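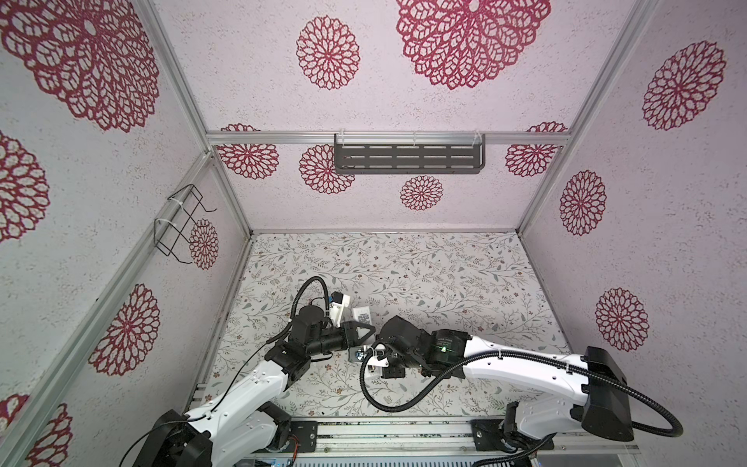 April, bench 2, started 8:15

Remotes and small boxed stuff, continued from the Bresberg list. Want all of it sorted before the Trusville order gets here, becuase after that no shelf space till May.

Small boxes first. The square code goes face out, standing up, never flat on its back. Had a run last month where half of them were put away face down and every single one had to come out again for the scan. Old label stock is the shiny one, reads badly under the bench lights. Matte only from now on. Ordered 3,000 matte from Hudetti, 2,000 came, rest on backorder. Chase.

Floor mat: keep the leafy one for now. Small white parts are hard to spot on it but the plain gray is still out for cleaning.

Remotes. White one, two AAs, cover off the back. Cover is the bit that goes missing. New rule, cover stays on the mat next to the remote until it's back on, no pockets, no "safe place". Check springs for green crud while it's open. Cells get tested before they go back in, the tester is in the top drawer w/ the dead calipers. Anything weak goes in the coffee can.

Order for writing up: remote no., cover yes/no, cells, springs, buttons. In that order, the sheet has it wrong, fix sheet.

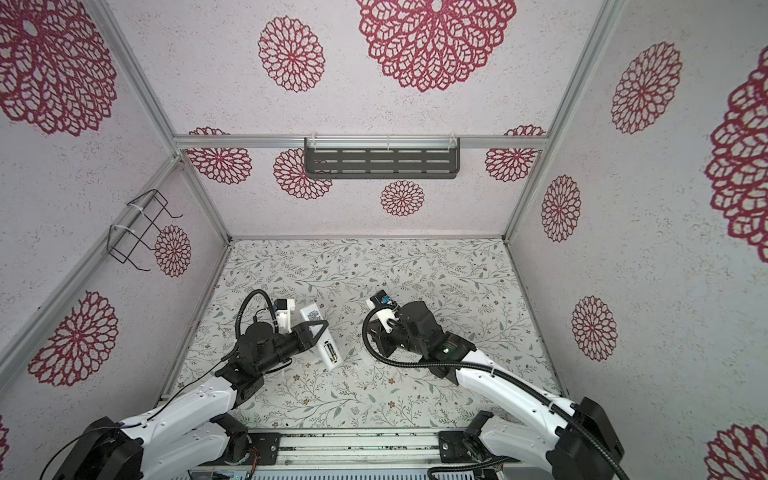
Guido Gentile thinks the cells should stay out altogether for storage and go in a bag taped to the remote. He lost a whole drawer at Bellini to leaks. Fair. But then we need bags, and tape residue on white plastic is its own misery. Compromise: anything going on the shelf past a month, cells out. Anything in use, leave in. He's ok with that, sort of.

11:40. Count so far 170 pieces logged, 29 put aside (no cover, bad spring, or no label at all). The no label ones are mostly my fault, ran out of printer ribbon and kept going.

Boxes w/ the blue and black print are a different batch, don't mix with the coded ones. Same size near enough so they get swapped constantly. Going to try seperate trays, blue dot on the rim. Need to find the dots.

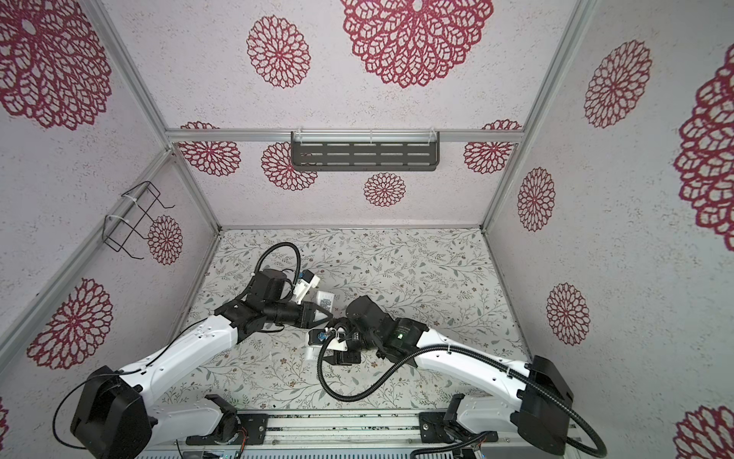 Could the trays just be labeled by batch, Guido asks, in words, since blue dots already mean "returned" on bench 4? Did not know that. Ok, words. Batch name on the short side and the long side so it reads whichever way the tray gets shoved in.

To do after lunch: chase Hudetti, fix sheet, ribbon, trays. Ask bench 4 what the other dots mean.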